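Riltmont Serving Tray, Dark Brown, Set of Two: My Review After a Winter of Use
2026-03-25

I have bought so many trays. Wicker ones that shed, a bamboo one that split along the handle, a pretty enamel one that sent everything sliding the second I tipped it half an inch. So when Shufen Tan from my building told me she'd switched to plain plastic trays with bumps all over the bottom, I laughed at her a little, and then I went home and ordered two. I've had mine since October, and I have opinions!

What I use them for

We run a drinks table at our get-togethers (neighbors, kids, whoever wanders in), and that means paper cups. A lot of paper cups. I buy whatever patterns are on sale, so nothing matches, and I've stopped caring. I also put out small white bowls for nuts and orange slices and those crunchy peas that vanish in five minutes. Before the trays, all of it went straight on the tablecloth and got knocked over by sleeves.

The dimpled base

This is why you'd buy it. The bottom is textured all over, little raised dimples, and paper cups stay put on it. I carried a full tray of empties from the kitchen to the porch, bumping the door open with my hip, and lost one. One! On the enamel tray I would have lost the lot. Bowls do nicely too, though a bowl with a very small foot can sit a bit crooked on the bumps, so I wouldn't put soup in one and walk fast.

The downside of dimples is crumbs. If somebody sets down a cookie, you will be going around every bump with a dish brush. I rinse mine right away and let it stand in the rack, and that takes care of most of it. Dried juice is worse. Ruoxi Lu swears by a soak with a spoonful of baking soda and she's right, but it's one more thing to do at ten at night.

Size

Bigger than I pictured, and I like that. Guoqing Wei thought it was too long for his coffee table, and he may have a point if you live somewhere tiny. For us, one goes on the table and the other on whatever is nearby. A chair is fine! I've used the piano bench. Keep an eye on tall stacks, though, they're fine while the tray is sitting still and less fine when you pick it up by one end.

How I set it up

I like the cups upside down on the serving tray so nothing drifts into them, spaced out enough that people can grab one without touching its neighbors. The spare cups stay stacked on the second tray with the bowls lined up down the side. Jinfeng Hao does it the other way, all the cups right side up and nested, and we have agreed to disagree.

Leopard print turned out to be the popular one, by the way. I put out tropical and citrus and every kid goes for the leopard.

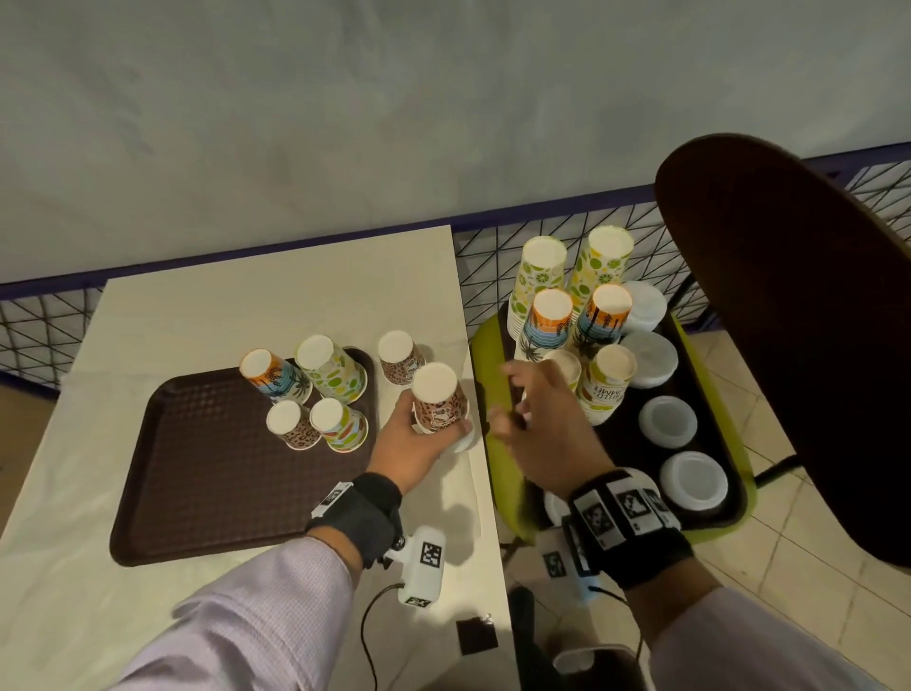

Looks and wear

The dark brown is not exciting. It looks like something from a cafeteria, and on my cream tablecloth it stands out more than I'd like. On the plus side, it hides coffee. Mine have a few fine scratches from being stacked with each other in the cupboard (put a dish towel between them, I learned that late), and one corner has a scuff from when I dropped it on the back steps. No cracks, no warping. I haven't put them in the dishwasher because the label was vague about it and I didn't feel like finding out.

Price

I paid 17 dollars for the pair with the shipping included. Zixuan Li found a similar one from Fluvden for less and I borrowed it for a weekend. It's lighter and the rim feels flimsy, and the bottom is smooth, so the cups skated all over. I'd pay the extra.

What I'd change

Handles! It has a rim you can get your fingers under, and that's all. With a heavy load I want a real cutout to hold on to. I'd also love it in a lighter color, a cream or a pale gray.

Would I buy it again?

Yes, and I'm thinking of getting a second set for the summer. Four stars, with the missing one for the handles.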